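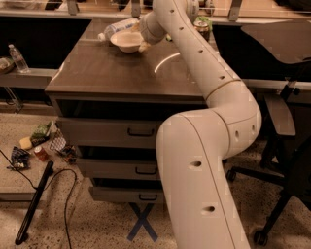
I went to the Plunato open day in September expecting to be sold something, and I was. The invitation promised "storage that rethinks the small home," which to my mind is a chest of drawers with a publicist. Still, the train to Multar is cheap and I had the afternoon free.

The tour began at two, with 42 of us sharing one coffee urn. Usman Zaidi took my group around. He was polite, quick on his feet and very fond of the word "solution." We heard that the showroom covers 3,956 square feet, that the range took years to settle on, and that customers open their top drawer more often than the others. I could have told them that last one for free.

What I wanted was to see the stuff being used, and for most of the first hour we got panels on walls. Hinges on panels. Runners on panels. A wall of handles, 90 of them, most of which looked to me like the same handle.

The room at the back was better. It had a three-drawer cabinet in it, and the top had been given the sort of clutter you'd find in any kitchen at the end of the day: a bowl, a bottle on its side, a green snack bag. I liked this far more than the panels. Nobody lives with a bare cabinet top, and every brochure pretends otherwise.
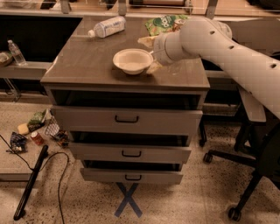
The three-drawer cabinet in the back room, drawers out. Blue tape X on the floor in front.

My doubts about the cabinet itself are these. The top has a slight gloss and it shows smudges. Give it a month next to a stove and a family. The handles are plain black bars and I have no quarrel with them, except that they stick out, and I have hips. And drawers stepped out like stairs look good in a showroom, but in my kitchen you couldn't get past them to the sink.

I asked what it would hold. Usman said "plenty." I asked again and was passed to Devendra Prajapati, who gave me a proper answer about how the bottom drawer is meant for pans and the top one for things you grab with wet hands. He also admitted the runners come from Gimach and that the earlier ones squeaked. It was the most useful five minutes of the visit — and it wasn't on the schedule.

The price came last, on a sheet of paper, face down: 2,519 for the set, delivery extra. A woman behind me said "for drawers?" and I warmed to her at once.

Would I go again? For the back room, maybe. The coffee was weak and the gift bag held a tape measure and a catalog. I've used the tape measure twice.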